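Waschmaschine müffelt – was tun (Kurzanleitung)
geschrieben von Grímur Juhl, 22. Oktober 2022
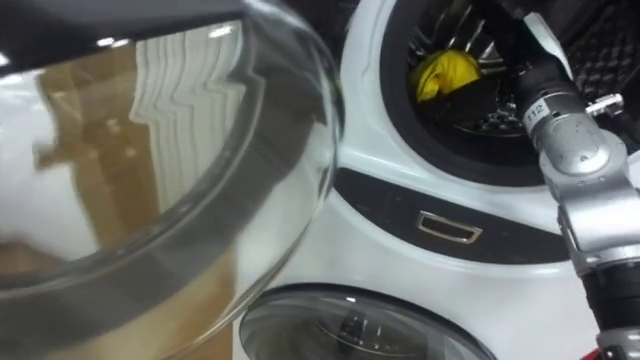 Woher kommt der Geruch eigentlich? Meistens aus der Türdichtung und dem Waschmittelfach, da sammelt sich Schmodder, und wer immer nur bei 30 Grad wäscht, wird den nie los.

Also, schnell der Ablauf. Hab das im August bei meiner alten Bundgaard gemacht, geht bei anderen Frontladern genauso.

Stecker raus, Wasserhahn zu. Dichtung mit den Fingern umklappen, Haare und Münzen raus, mit Lappen und Spüli auswischen. Auch unten in der Falte, da sitzt das meiste.

Fach ganz rausziehen (Lasche drücken, dann ruckeln). Heißes Wasser, alte Zahnbürste. Den Schacht dahinter nicht vergesen.

Flusensieb: flache Schale drunter, Handtuch davor, langsam aufdrehen. Kommt mehr Wasser als man denkt. Sieb abspülen, wieder fest zu.

Dann 2 Esslöffel Zitronensäure in die Trommel, kalt durchlaufen lassen, 20 Minuten reichen. Nicht heiß, sonst setzt sich das Zeug ab. Danach leer bei 90 Grad mit etwas Vollwaschmittel.

Tür danach offen lassen, Fach auch.

Tipp von Tymofii Derkach: Weichspüler weglassen. Mach ich seitdem, Handtücher sind etwas rauher, mir egal.

Riecht es immernoch, Ablaufschlauch anschauen.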